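Packing line went "partly automated" and now I spend my day holding two grippers. Is this normal?

Posted in Workplace & Shop Floor

marlo_bench2

I work at Komonora, which repacks imported snacks and small kitchen goods for gift boxes. Until March I packed them with my hands, like a fool. Then management signed up with an outfit called Skustari for an automation system, and four of us were moved off the line and into what the floor plan calls the teaching room. We pick things up with hand-held grippers so that a robot can learn to pick things up later.

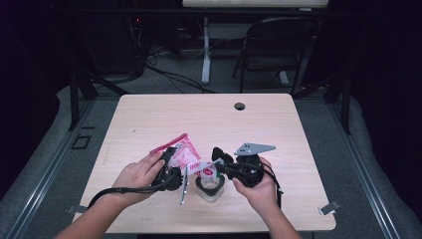 My quota is 60 clean repetitions an hour. A clean one means no drops, no fumbling, and no finger sneaking in to help, which is a habit I have had since birth and am finding hard to quit. I was quick on the old line. I could close a box while arguing about lunch. Now I move like a man defusing a bag of crackers, and I'm told this is what quality looks like.

The pay is the same and nobody has been let go so far. My supervisor says we are "knowledge contributors." What I'd like to know from people whose workplaces did this earlier: what happened to your job after the robot learned it? And does the wrist thing go away? Mine aches by about 2 p.m. and it never did before.

Tatsuya Ogura

We went through this at Shimada two years before you, so I can give you the long version.

The soft goods will take up most of your time. Anything rigid gets learned fairly soon, apart from items with an awkward shape, where everybody grips a different part and the trainers then hold a meeting about it. Our kitchen shelf had a whole page of written rules on which side to approach from.
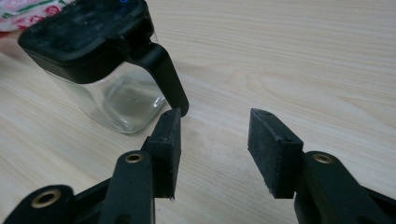

Glass container with a black lid and handle, on the tabletop.

Bags are another matter. A bag is a new shape every time you set it down. I did 1,223 repetitions on one type of rice cracker and by the end I had opinions about the corners. Ask whether they want you to pinch the film or squeeze the contents, and get the answer in writing, or you will do a week of one and then be asked for a week of the other.

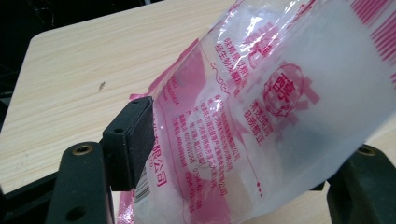

As for the job, it did not vanish, but it did change shape. Our line had nine packers. It now has five, plus two people who go over and free things when the arm gets stuck, which the company calls supervision. The other two took transfers to receiving. I am one of the stuck-arm people. It is easier on the back and duller than I can properly express. I miss having someone across the table to talk to, and the arm has no views on baseball.

Two things I wish I had asked for at the start. First, a job title that says what you do, on paper, with a pay grade next to it. "Knowledge contributor" will not appear on any list when raises are handed out. Second, rotation. We settled on 57 minutes in the teaching room and then a switch to labeling for the next hour. The odd number came from the scheduling software and was never fixed.

The wrist: tell your supervisor now and have it written down. Mine came from squeezing much harder than the item needed. Raise the chair a little, keep your elbows close, and let the cable hang where it doesn't tug on you. It took over a month to settle, and only after the rotation started. If yours goes numb, stop and see a doctor. 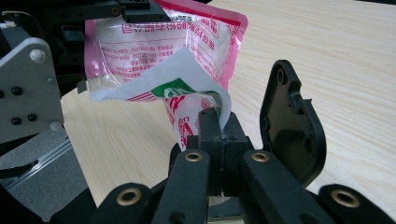 One more point on the quota. They set ours from what the fastest person managed on her first morning, with a single easy item. Once we showed them separate numbers for bags and hard goods, the bag target came down. Keep your own tally for a couple of weeks. They listen to a spreadsheet in a way they do not listen to a sore person.

grillanus_nightshift

Same deal at Grillanus except it's sauce packets. Robot does the packets now. I do the ones it drops. There are a lot of ones it drops. Job security, I guess.

ask about the wrist brace, ours were free but you have to know which drawer

marlo_bench2

Thanks, both. I asked about pinch versus squeeze and got two different answers from two people standing next to each other, so I've requested it by email. Starting the tally tomorrow. Labeling for an hour sounds like a vacation, and I never expected to type that.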